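Looking after the lounge cell

Danilo Ignacio asked me at the last get-together why the lounge cell always gets left out of these pages while the pallet line has had two write-ups and a cake, and I had no good answer for him, so I've spent a very happy morning finding out how it is kept going. For anyone who joined us after the move, the lounge cell is the sofa, the low table and the stool, with the Lesberg arm on its wheeled base, and it is where Wimon practises clearing up after tea.

Most of the looking after has very little to do with the arm. Tegwen Mostyn does the mornings, and she starts with the tea things and the snacks, going through every job by hand before the arm is allowed near it. If a packet is awkward for her fingers it will be a good deal worse for a gripper, she says, and she'd sooner know early. The tray is her favourite (mine too, having had a go). There are lidded cups on it and a cloth that loves to ruck up, and the snack packets slide as soon as you tip the thing.

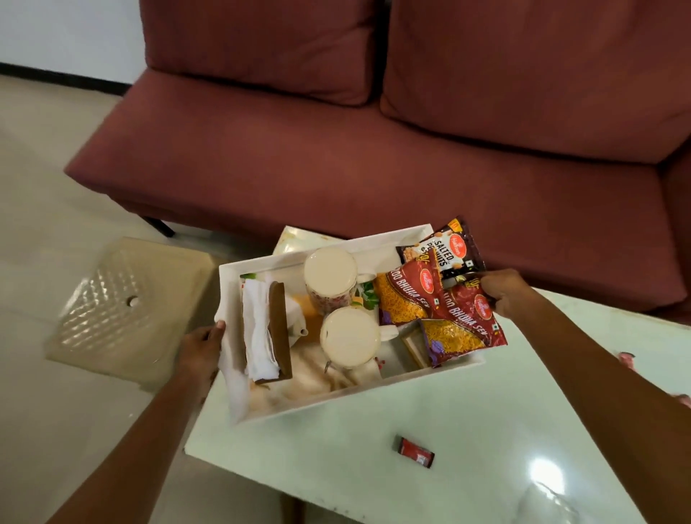
Both hands to the tray, with the salted peanuts and the aloo bhujia sev on board.

When the tray has been done, Tegwen wipes the finger pads with a damp cloth and then a dry one. Snack dust is the great enemy! It gets into the ribs of the pads, and the grip goes soft without any fault coming up on the screen, so for weeks everybody blamed the Canov controller, which had done nothing wrong at all. The pads are now swapped every 18 days whether they look tired or not, and the old pair goes in the drawer under the bench with the date written on the back in marker pen. Please leave them there, as Branwen Harries likes to compare the wear.

Bags are the other half of it. Anything soft and see-through has always been a trial for the arm, and a bag that needs gathering at the neck and fastening wants two hands that know what each other is doing.
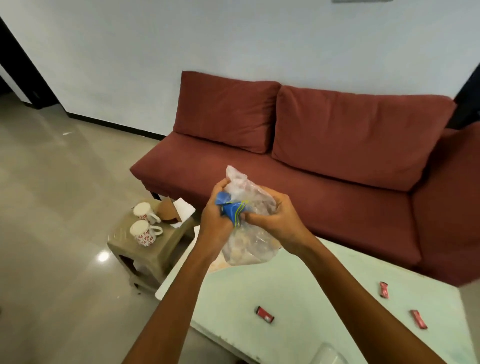
Branwen reckons she tied and untied one 20 times the afternoon she set the wrist limits, and she could still feel it in her thumbs the next day. The limits matter more than you'd think. Set them too wide and the wrist winds its own cable round itself, set them too tight and it stops halfway through a twist with the bag hanging there. She has written the present numbers on the card inside the cabinet door, dated 28/01/2025, and would like it known that they are not to be "improved" without a word to her first.

The zip bags are kinder, though the mouth has to be held properly open or the packets catch on the rim going in. 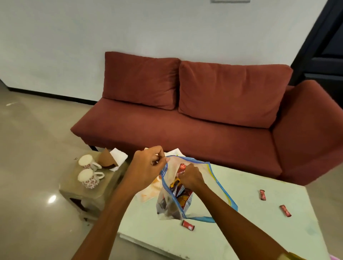

The Cadwaladr Round-Up, No. 5

Eifion Ifans looks after the base. He checks the wheel locks, runs a hand along the cable where it passes the hinge, and has the arm go to its rest position and back before he signs the sheet. We had a squeak in the elbow joint all through the cold spell and he tracked it down to a cover screw that had worked itself out by 2 turns, so if you hear anything like that again, do tell him and don't just turn the radio up (you know who you are).

A few odds and ends from the morning round, then. Loose sweets on the table are meant to be there, so please don't eat them. The mugs live on the stool between runs. The stop button has been moved to the side nearest the door, where you can get to it without leaning over the sofa, and Eirlys James has put a fresh label on it in letters even I can read without my glasses.

Eirlys is also drawing up the mornings list for April, and Tegwen would dearly love a second pair of hands on it. You needn't know a thing about robots to start with. Put your name on the sheet by the kettle, or catch either of them at dinner time.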